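Ulleo deck-mounted tub filler in matte black: review after 2 years
By Sabina Munshi
18 Jul 2020
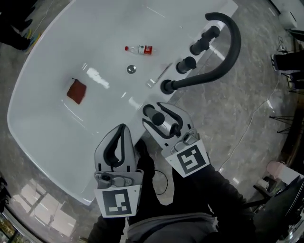
The black spout and its three handles on the right rim of the tub.

We bought the Ulleo set when we replaced the old bathtub, and it has been used every day since. I paid full price for it from Chowdhury, a plumbing supply store near us.

The set is a tall gooseneck spout and three separate handles. Each piece needs its own hole in the rim, so check that before you order. Our tub came undrilled, and Karthik Barua, who did the installation, drilled it in place. He needed 5 hours for the whole job, including the time he spent going back for a longer supply hose. The hoses in the box were too short for us.

Looks first. The matte black goes well with a plain white tub. Our drain cover is chrome and I thought the mismatch would bother me, but I stopped seeing it after a week. Ulleo sells a black drain separately and I have not bought one.

The finish has held up. There are no chips and no worn spots on the handles, which get touched the most. It does show hard water. White spots appear around the base of the spout if you let it dry by itself, and a damp washcloth takes them off. I used a vinegar spray once and it left a dull patch for a day or so - the instructions say not to, and I should have read them.

The handles are plain cylinders. They turn smoothly and don't drip. With soapy hands they are slippery, and my father finds them hard to grip. If anyone in your house has weak hands, get a set with levers. The handles also carry no hot or cold markings, so guests always ask.

Flow is good. The tub fills in less time than with the old faucet, and the spout is high enough to get a bucket under. It does splash at full pressure, so I open it partway.

One problem: the lowest handle came loose in September of the first year. The fix was a small set screw and an Allen key, and it has stayed tight. Ulleo answered my email after 2 days and offered a spare screw for free.

I would buy it again for my own use, though not for my parents' bathroom.

Rating: 4 out of 5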